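El reglamento de la casa

En Stakton, la norma interna sobre robots de sobremesa ocupa 40 páginas. La número 12 explica cómo leer las otras 39. Xiaoqing Shen, que la heredó al llegar al departamento de seguridad, la llevó consigo a todas las reuniones de mayo, más que nada para que abultara.

El encargo era modesto: redactar unas buenas prácticas que pudiera cumplir alguien con prisa. Ondar, la consultora que había firmado el texto anterior, propuso un anexo. Manríquez, el taller donde se iba a probar todo, propuso un folio. Ganó el folio, aunque por las dos caras.

La primera cara trata de las personas y apenas provocó discusión. Nadie mete la mano entre dos brazos con los motores activos. Quien cambia el programa avisa en voz alta. El botón de parada no sirve de perchero, y que hubiera que escribirlo da idea del punto de partida.

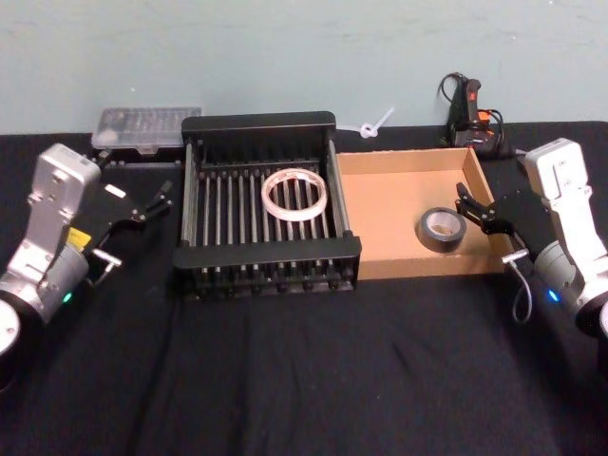 La segunda cara se dedica a la mesa, y ahí empezó la guerra. Shen sostiene que casi todos los reglamentos hablan del robot y se olvidan de lo que tiene delante. Su regla 5 pide que sobre el tablero quede solo lo que interviene en la tarea; lo demás, a un estante. Parece fácil hasta que uno se asoma al puesto: un escurreplatos negro con un rollo de cinta transparente dentro, una caja de cartón con otro de cinta gris, y al fondo la pistola de pegamento caliente, con los cables negros enroscados detrás. ¿Interviene la pistola? En Manríquez contestan que depende. En Ondar habrían contestado con un anexo.

Los cables tienen apartado propio. Recogidos, sujetos y lejos del recorrido de las pinzas, dice el folio, y añade que una brida suelta no sujeta nada. Es la frase favorita de Shen, que la defendió durante 20 minutos frente a un jurista partidario de «elemento de fijación no operativo».

También hay una línea para las luces indicadoras. Cada taller debe escribir qué significa cada color y colgarlo a la vista — «lo sabe todo el mundo» ya no se admite como documentación.

Bornham, la otra planta del grupo, ha pedido una copia. Quiere adaptarla a sus necesidades y calcula que le saldrán más de 20 páginas.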